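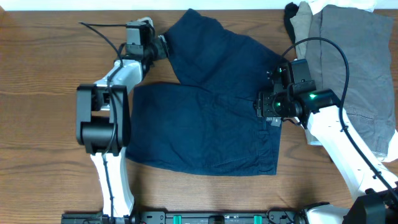 When should an operator stop a folding episode and discard it? As soon as either arm has been moved by anything other than the control inputs, or when a garment has left the reachable part of the table and cannot be brought back with the grippers alone.

4.2 Rules for episode acceptance

We were surprised by how much of the disagreement between our two sites came down to this single question. The operators in Vellville kept almost everything, including episodes in which a person had reached in to straighten a sleeve. The operators at Ilteck threw out any episode with a dropped grasp, even when the recovery was excellent. Both groups had read the same two-page guide. The guide said "discard failed attempts" and left it there.

Version 2 of the guide, drafted by Érica Camargo and Octavio Benavides, separates failure from interruption. A failed grasp followed by a new grasp is kept and tagged as a recovery. A human hand on the garment ends the episode at once. We think this is the most useful change in the whole document, and it took only four sentences!

Figure 3. Two-arm garment station with dark shorts on the table. One gripper pinches the tip of a leg while the other rests on the right side near the care label. Other clothing is piled in the upper right corner.

Three further rules apply to stations of the type shown in Figure 3.

(a) Waiting garments stay in a pile at the far edge of the table. An episode may begin with the pile partly in view, but contact between the pile and the garment being folded must be tagged.

(b) Cables must have enough slack for the full reach of the wrist and must be checked at the start of every shift. A cable that drags across fabric changes the task, and the logs do not show it.

(c) Labels and tags are left on. We argued over this one for weeks. Hyun-seo Chae wanted them cut off, as they catch on fingertips, but household laundry comes with labels and we decided to live with the snags.

To test the wording, two reviewers sorted the same 1,735 episodes, first with the original guide and then, in December, with Version 2. Under the original guide they disagreed on 203 episodes. Nearly all of these involved a second grasp or a hand entering the work area, exactly the cases Version 2 names. The second round went much faster, and the reviewers asked to keep the recovery tag for their other tasks — a request we were delighted to grant.

The full Xavier collection now holds 3,809 episodes, all sorted under Version 2. We have not yet tried the rules on towels or bed linen, where the fabric can cover both grippers and a reviewer may be unable to tell whether a grasp has been lost. Danylo Sydorenko has proposed an "unclear" tag for such cases, to be settled by a second reviewer before the episode is released.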